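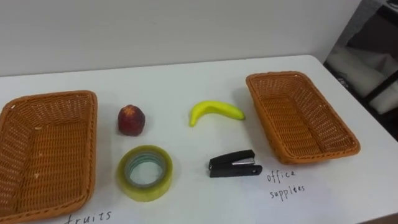
# Hand catches the rim of the basket when it leaves, and the basket walks away

Home and shared workshop builds > Arms and hands

I am building a sorting table at Fleltum, our shared workshop, and I have a problem with the last part of the movement. The picking goes well. The placing goes well also, most times. But when the hand should go back to its waiting position, it catches on the rim of the wicker basket and pulls the basket with it. I would like to hear from people who have solved this with their own arm.
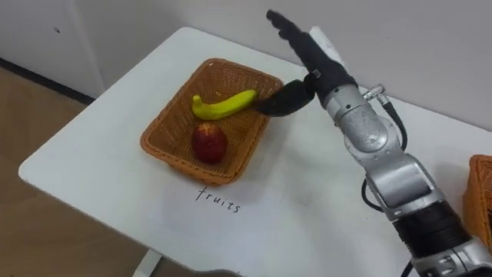

**Mastomik** · posted 22 August 2026 · tags: *arm, hand, placing, baskets, shared workshop*

First I explain what the table must do. There are two baskets on a white table, one for fruits and one for office supplies, with the names written on the table surface beside them. For the moment I use four objects: a red fruit, a banana, a roll of clear tape and a black stapler. They start between the baskets and each of them must finish in the correct one. It is a small task, but I want it to run many times without a person helping.

The hand has several fingers and one that works as a thumb. To release an object I open all the fingers together, then I wait a short moment, and then the arm goes back in the direction of the waiting position. This is a straight line in joint space, so the hand makes a curve in the air which I did not choose. On the side where the arm comes from, the curve is low. The thumb is still hanging down over the rim at this time, and there the trouble begins.

What happens next depends on the basket. If it is nearly empty, it is very light, and the thumb takes it along 30 mm or more before it slips off. If there is already the tape and the stapler inside, it stays in place but I hear the arm complaining, and one time the program stopped with a torque error. With the fruits basket it is worse than with the other one, I suppose from the angle in which the arm comes in.

After three or four objects the basket is not any more where the program believes it is. Then the next object goes on the rim, or on the table outside. The positions are fixed numbers which I taught by hand. There is no correction with the camera yet.

What I tried until now:

- I made the whole return movement slower. The basket still moves, only slower.
- I raised the release point by 12 mm. It helped with the tape but the banana now falls on one end and rolls, and two times it came out.
- I put double-sided tape under the baskets. It does not hold well on the woven bottom. Only few points of the weave touch the table.
- I turned the basket so the long side is not square to the arm. Better for reaching, no difference for the thumb.

I do not want to screw the baskets to the table. The table belongs to everybody in the workshop and is needed for other things in the evening. I also do not want to change to plastic boxes if it is possible to avoid. The baskets are nice to look at and we will show the build at our open evening in October.

My questions are in fact two. Is there a usual way to program the exit from a container, with a hand that has a thumb? And how do you keep a light basket in its place without damage to a table which is not yours?

Thank you in advance, and excuse my English please.

> **Fakhoury** commented: Which point do you use as the tool point? The palm, the wrist flange or the fingertips?
>
> **Mastomik** commented: The palm. I measured it with a ruler from the wrist, so it is not very exact.
>
> **Fakhoury** commented: Thank you, then I write an answer.

---

## 2 answers

### Fakhoury

*Accepted by the person who asked*

I had the same problem with a different hand and a deep wooden drawer, so I will describe what worked for me. I think your mistake is that you treat the release and the return as one thing. Make them separate, and put one more movement between.

**The exit movement.** After the fingers open, the arm must go straight up in Cartesian space, with the wrist orientation locked. Only when the lowest part of the hand is above the rim is it allowed to travel sideways. You say that the tool point is in the palm. The palm can be well above the rim while the thumb is still under it, and the program thinks that everything is free. So define a second tool point at the tip of the thumb, with the thumb in its open position, and calculate the height from this one. In most controllers you can keep two tool points and change between them in the program.

My sequence in words:

1. Go to a point above the middle of the basket, high enough for the hand and the object together.
2. Go down in a straight line.
3. Open the fingers, but not the thumb.
4. Wait until the object lies still.
5. Go up in a straight line by a small amount.
6. Fold the thumb to the palm.
7. Go up in a straight line to the same point as in step 1.
8. Go to the waiting position as you like, joint space is fine.

Step 6 is the important one and many people forget it. An open hand is wider than a closed hand. When you open everything and leave, you leave with the largest shape your hand can make. On my hand the thumb in the open position hangs lower than all the other fingers, so it behaves like a hook. Fold it first and the hook is gone. Do not fold it while you are still fully down, or you can pick the object up again by accident. It happened to me with a small bottle, and I searched a long time for the bottle on the floor.

**The place where you go down.** Please look also at where you release. If the arm comes from the side, it is comfortable for the arm to release near the side wall which is closest to it, and many taught points end there without that anybody wants it. Move the release point away from this wall, towards the far half of the basket. You lose a little reach, but the thumb then has free room behind it. With a woven basket whose sides slope, the room at the bottom is smaller than the room at the top, so measure inside at the bottom.

**For the banana.** Do not raise the release point for all objects. Give each object its own release height. Tape and stapler can fall a small distance, they do not care. The banana you put down until it touches, and align it with the long side of the basket by turning the wrist before you go down. Then it has nowhere to roll.

**The torque error.** I would not raise the limit. It stopped for a good reason. Lower the limit for the exit movement only, if your controller permits it, and let the program open the hand again and try once more. If it stops a second time, it should stay stopped and wait for you.

One more advice for teaching the points: do it with the basket full and not empty. An object which is already inside changes the height where the fingers can go.

> **Mastomik** commented: This is very clear, thank you. I made the second tool point this afternoon and used your sequence with the thumb. In ten runs the fruits basket did not move one time. The other basket moved once, but I believe I forgot to change the release point there.
>
> **Fakhoury** commented: Good. Measure the thumb tip again when you have warm motors, on mine it was different from the morning.
>
> **Mastomik** commented: I will do it. Is it all right to fold the thumb already in step 5, during the small movement up? It would save time.
>
> **Fakhoury** commented: With the tape yes. With the banana I would wait.

### Darnmont

I answer only to the second part, how to hold the basket.

Use the rubber net which is sold for under carpets or for drawers. Cut it a little smaller than the bottom of the basket and lay it between. No glue is needed, and it goes away in the evening with the rest. We have a long workbench in our club that is from 1970 and no one is allowed to put even a pencil line on it, so we use this net for everything.

If the net is not enough, put weight in the basket. A flat steel plate under a piece of cloth, in the bottom. But then the bottom is higher, and you must teach the heights again, so do it before the other work and not after.

I also saw that people draw the outline of the basket on the table with a marker to put it back by hand each time. Since you have already writing on the table, maybe small corner marks are permitted too. Ask first. Some inks stay for ever on a white surface.

For the open evening I would also put a spare net in the bag.

> **Mastomik** commented: The net I can buy here. The plate I prefer to avoid, I already taught the points two times. The marks for the corners I will make with paper tape.
>
> **Darnmont** commented: Paper tape is good, but change it every week or the glue stays.
>
> **Fakhoury** commented: I agree with the net. But please correct the movement first, Mastomik. If the basket cannot slide and the thumb still catches, the force goes in the thumb, and a thumb joint costs more than a basket.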